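The Second Robot Is the Cheap One
Opinion
By Itziar Miranda
19 September 2018

Every January the departments at Pramden submit their equipment wish lists, and every January somebody's wish list has an arm on it. Last year it had two, attached to the same body. I sit in the planning office, so I get to read the justification. It said "future-proofing." It said it again on the second page, in bold, in case I had been distracted.

I have nothing against robots. I have a great deal against the single line in a spreadsheet that says "robot," followed by a number, followed by nothing. Ramiro Iglesias, who wrote that line, is a gifted engineer and would never buy a boat this way. He would ask what the mooring costs. With a robot he asked what color it came in.

The number on the line is what the vendor charges to put the thing on a truck. After that come the floor, the power, the spare fingers, the service contract, the person who understands the service contract, and the months when the machine sits there looking expensive while everyone works out what it is supposed to pick up. Our request had 30 pages on the hardware and 2 sentences on the work. One of the sentences was about tours.

So my modest proposal is that you buy the simulator first. Put the arms in a made-up room, give them a made-up table, and let them make fools of themselves on a computer, where a dropped part costs you nothing and the floor never needs mopping.
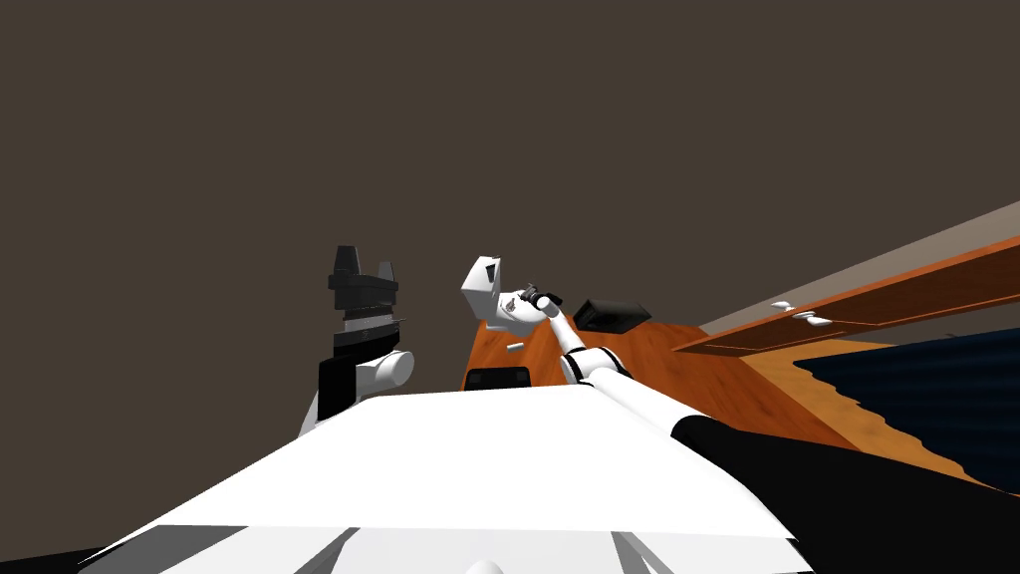
5 min read

A simulated room has a way of asking rude questions. You thought you were buying a machine that handles small parts. Then you watch it try to do that over a tabletop with a tray and a couple of other things on it, next to a counter with drawers, and you start wondering about reach. Does it need to open the drawers? Who puts the tray where it belongs? And if one gripper has hold of something and the other is pointing at the ceiling, am I paying for both?

That last one is the question I would frame and hang in the purchasing office. A second arm is a lovely thing to have for folding, for pouring, for holding a box steady while the other hand rummages in it. If your list of tasks has none of those, you are buying a very costly bookend.

Baltasar Segura, over at our Gerkcombe site, disagrees with me, and he has earned the right. He says the simulator flatters everybody. Virtual tables don't wobble, virtual cables don't snag, and a manager who has seen a nice rendering will promise anything to anyone. He once ran 300 trials of a sorting job that behaved beautifully on screen and then met a real bin. I grant him the bin. I would still rather meet it after the trials than instead of them.

What I want in the next round of requests is pretty dull. List the tasks. Run each one in simulation, including the boring ones, and attach the failures along with the successes. Put the upkeep on its own line. Say who will look after the machine in the second year, when the person who wanted it has moved on to wanting something else. Remedios Alcaraz in facilities would like to be told before the crate arrives, a wish she has expressed to me in writing more than once.

Ramiro has resubmitted. The new version is shorter, and "future-proofing" is down to a single appearance, in ordinary type. It still asks for both arms. I have sent it back with one question in the margin, and he tells me he is thinking about it.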